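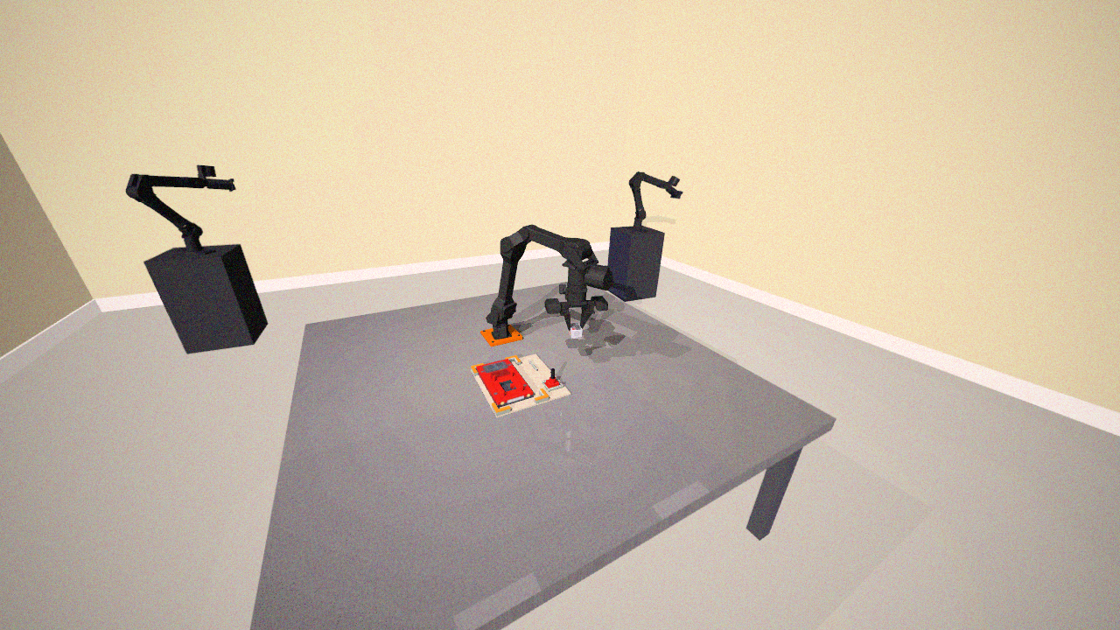
Right, afternoon everyone. I'm Getsemaní Ventura, I look after the simulation side at Iltent, and I'm going to tell you about the fault that ate most of my April.

(Wait for people to sit. Water.)

So the task is dull on paper. Arm, table, task board with the red unit on it, pick up a tiny part and carry it across. We'd run it 2364 times in sim and I was feeling rather smug. Then I looked at the force log and found 16 runs where the gripper had pushed straight down into the table, hard, and the checker had marked every one as a pass!

Say this slowly: the checker only looked at where the part ended up. It never asked how it got there.

(Pause. Someone from Drostport will groan, they had the same thing.)

The cause was silly. Two settings files, one from Hinojosa and one of ours, and they disagreed about the height of the tabletop by 4 millimetres. The planner read one, the physics read the other. Most of the time the grip was high enough to get away with it – and on those 16 it wasn't.

Now the bit I'm less proud of. The force limit that should have stopped the arm was switched off. I'd switched it off myself, to get through a slow test, and forgot. On the real cell at Skurkley that would have been bent fingers, or somebody's hand.

What we changed: one file for the table height, and a run won't start with the limit off unless two people sign for it.

(Log plots next. Skip the second if short of time, go to questions.)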